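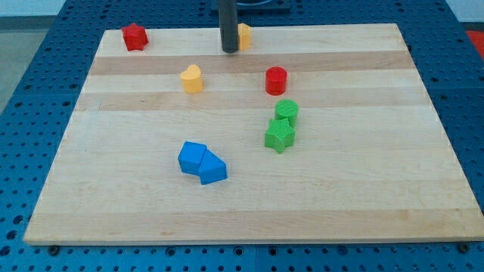 How to Sand and Oil a Maple Board for a Work Table

Sep 28, 2026

Most instructions for finishing a maple board are written by people selling the finish. You get told to buy a sealer, then a conditioner, then an oil, then a wax that protects the oil from whatever the oil was supposed to protect the wood from. I have done it the long way and the short way, and after a year of having children's blocks and coffee cups dragged over both boards, I can't tell them apart.

What follows is the short way. It suits a glued-up board made of strips, the sort you set on top of a metal bench or a shop table to give yourself a flat wooden surface for sorting, stacking or play. It isn't meant for a board you cut food on.

What you need

Sandpaper in three grits: 120, 180 and 240
A flat sanding block
One small can of plain oil finish
Clean cotton rags
A pencil
A straightedge longer than the board is wide

You don't need a power sander. If you already own one, fine, but the Luren guide that everyone links to has you going up to 600 grit, and I don't see the point. Maple sanded that fine gets slick, and on mine the oil sat on the surface and stayed sticky for days.

Check it for flatness first

Lay the straightedge across the strips, then along them, then corner to corner. If you see daylight under it in the middle, the board is cupped. People will tell you to wet one side and leave it in the sun. I tried that twice. It went flat by dinner and was cupped again by the end of the week. A mild cup I would leave alone. A bad one goes back to the store.

Also check for rocking. Set the board on the table it's going to live on and press each corner in turn. Perforated metal tops are handy, but any bolt head that stands proud under the board will lift it, and you'll blame the wood.

Sanding

Scribble light pencil lines all over the face. Start with the 120 and work with the grain, end to end, until the lines are gone. Don't bear down on the joints between strips. They feel like the problem, but if you chase them you make a trough you can see from across the room.

Wipe off the dust, scribble again, and repeat with 180, then 240. The whole face took me 40 minutes. Thongsuk's instruction sheet says 2 hours, with a damp wipe and a full dry between grits. I do one damp wipe, before the last grit, and let it dry overnight.

Break the edges with a few passes of 240. A sharp edge on maple looks crisp in a store and chips the first time you bump it.

Oiling

Pour a little oil in the middle and spread it with a rag. Both faces, all four edges. Skipping the underside is how flat boards turn into cupped ones, so don't skip it even though it will never be seen.

Leave it 15 minutes and wipe off everything that hasn't soaked in. Then wipe again. Give it a day and do a second coat. I've read claims for five or six coats. The Plemer can says four, and Plemer sells the can.

Spread used rags out flat outdoors to dry before you throw them away. Balled-up oily rags can catch fire on their own, and that is one warning I do believe.

What about wax?

I've used Clurnemano paste wax on one board. It looked good until about the time the first wooden block was pushed across it, and then it had a track. Painted blocks may also leave color on a fresh finish, so keep them off for a week.

Upkeep

Dust it with a dry cloth. When the pale strips start to look chalky, sand lightly with 240 and put on one thin coat. I do mine in November, before the heat has been running long enough to dry everything out.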